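Laundry, still

Every May I write an item on whether a machine can do my chores yet, and every May a few of you write back to say you already own a dishwasher. Fair enough! But a dishwasher is a box that sprays. What I want is the thing that comes after the box, the bit where somebody stands at the bed for an hour pairing sleeves with sleeves.

So I've been reading up again. Eseck (they made the window cleaner I grumbled about last year) put out a long post on their folding arm, which now does hand towels. Towels only, mind you, flat and square and all the same size. It got through 13 of them in the time it takes me to drink a coffee and answer the door. I'd call that respectable, and I'd also like to introduce it to a fitted sheet.

Prudlow has gone the other way and is starting with the shop floor, where the arm hangs up returns in a clothing store. Their trial report says it handled 200 pieces before a person had to step in, and then it was a wrap dress that stopped it. I have been stopped by a wrap dress myself, so no hard feelings there.

Clothes are hard because they won't hold still as a shape. A mug is a mug from every side. A striped top dropped on a bed could be nearly anything, and you have to find the sleeve before you can do a thing with it. On top of that it's usually lying on a patterned sheet next to six other things with patterns of their own.
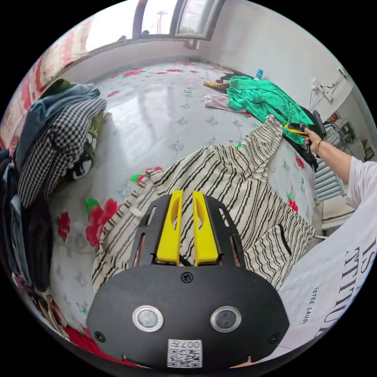

Two yellow fingers on the wavy stripes, and plenty more in the pile.

I do this without thinking, and I'm still slow. Pinch, lift, shake, oh no it's inside out, start over. Try doing it with two stiff fingers and no shake and you'll feel a lot kinder toward the engineers. I tried it with a pair of salad tongs and one of my own cardigans, and gave up at the second cuff.

The one I have my eye on is Nina, from the people at Funumport. It's meant to work from a heap, not a neat stack, which is how laundry lives at my place (on the bed, until bedtime, and then on the chair). The demo had it pull out a T-shirt, find the shoulders and fold it in one go. Then it picked up a pair of jeans by the pocket and sort of considered them for a while. I watched that part three times and laughed at all of them.

They're quoting 777 dollars for the early units, no date yet, and it doesn't do socks. I went back and checked the page for socks.

I have a basket waiting upstairs, so I'll leave it there for this month. If any of you have tried one of these at home or at work, hit reply and tell me what it did with a hoodie.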